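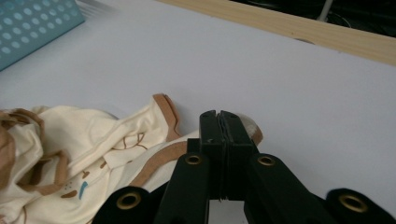 Brurell Light Blue Basket, tested with baby clothes

I bought this basket in June to replace a fabric storage cube that had lost its shape. It has been in use for five months, mostly for baby clothes on their way from the airer to the drawers. I paid full price for it at the Bloxham shop and have since bought another.

It is a plain rectangular basket in light blue plastic. The sides are perforated with rows of small rectangular holes and the floor inside is smooth and a bit paler. There is a grey fitting on the rim at each of the short ends. On my kitchen scales it comes to 337 grams, and the short side measures 28 cm, so it goes into an ordinary wardrobe shelf end on with a little room left over.

The smooth floor is the main reason I kept it. My last plastic basket had a ribbed base with rough moulding marks, and soft knits caught on it. We have a cream top with brown trim and a little twig print, and the trim had already been pulled once before I changed over. I have had no snags on it from the Brurell. The holes in the sides are cleanly cut. I ran a pair of tights round the inside to check and they came out fine.

Capacity is reasonable. It takes a week of vests and sleepsuits if they are folded, and a good deal less if you throw them in. I do the folding on a white-topped table and work with the basket on the left, long side running away from me, so that folded things stand up in rows from the back. Muslins go in last, across the front. Larger blankets are not worth trying, as they push the sides out and then the basket will not go back on its shelf.

There are faults. The sides flex when it is full, and if you carry it by one end the whole thing twists. Dust comes in through the holes, so it is no good for putting away outgrown clothes for months. I use lidded boxes for that. The colour has faded slightly on the side nearest the window, though you would need to put it next to the newer one to notice.

Cleaning is easy. I rinse it in the bath with washing-up liquid and stand it on end to drain. Fluff gathers in the corners and needs an old toothbrush.

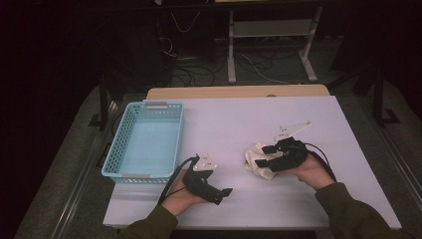 Trevor Rowbotham wrote in to say that his grey fittings worked loose after nearly seven weeks, and that he had been lifting the basket by them with wet towels inside. Mine are still tight, but I have only ever carried dry clothes and I put my hands under the base. If you want something for wet washing, I would look elsewhere.

I also borrowed the Prurano basket from Carol Bellamy for a fortnight. It is deeper and stiffer, and better for carrying upstairs, but small socks vanish to the bottom and the base is ribbed. For towels I would choose the Prurano. For baby things I prefer the Brurell.

Four out of five. One mark off for the flexing sides.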